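Chapter 4
Looking After a Hand-Held Gripper

In the last chapter you ran a full session and came away with a folder of good recordings. Now comes my favorite part of the whole book — keeping the tool that made them in shape! A hand-held gripper gets squeezed, bumped, set down hard and picked up again all day long, and a few minutes of care before each session will save you hours of bad data.

We'll follow one setup through the chapter, the cell at Grundham. It has a white table, a changing set of small objects and toys, and a gripper the crew there calls Drarkon. The rubber pad gets most of our attention. It is notched like a wide V, and its textured inner surface does the real holding.
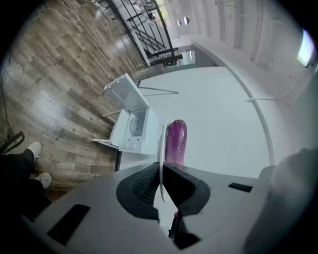

Start every check with the pad. Wipe both flanks with a damp lint-free cloth and let them dry. Run a fingertip down each side and feel for smooth spots, which mean the texture is wearing away. At Grundham a pad is replaced after 100 hours of use, or sooner if a smooth spot shows up. Keep a short log. It can be a strip of tape on the storage case with the hours written on it, and you'll be surprised how often you look at it.

Next, open and close the jaws 20 times, slowly. You are listening as much as looking. A dry slide makes a faint chirp near the end of its travel, and once you've heard it you'll pick it out across a room.

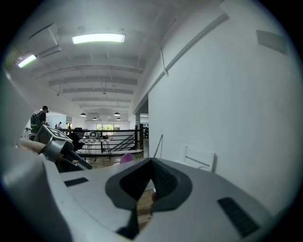

Printed markers come after that. Software can only follow a finger if it can read the squares clearly, so check for scuffs, lifted corners and greasy thumbprints. Replace a damaged print whole. Patching one corner seems quicker, but the Plondutham crew tried it and lost more than 12 recordings before they found the cause.

Section 4.1 covers cleaning, 4.2 takes you through a pad change step by step, and 4.3 deals with the slide and its grease. You will need the Mahlangu worksheet from the back of the book, a soft brush and a small hex key.

Before you turn to 4.1, get your own gripper out and try the 20 slow closes. Write down anything you hear.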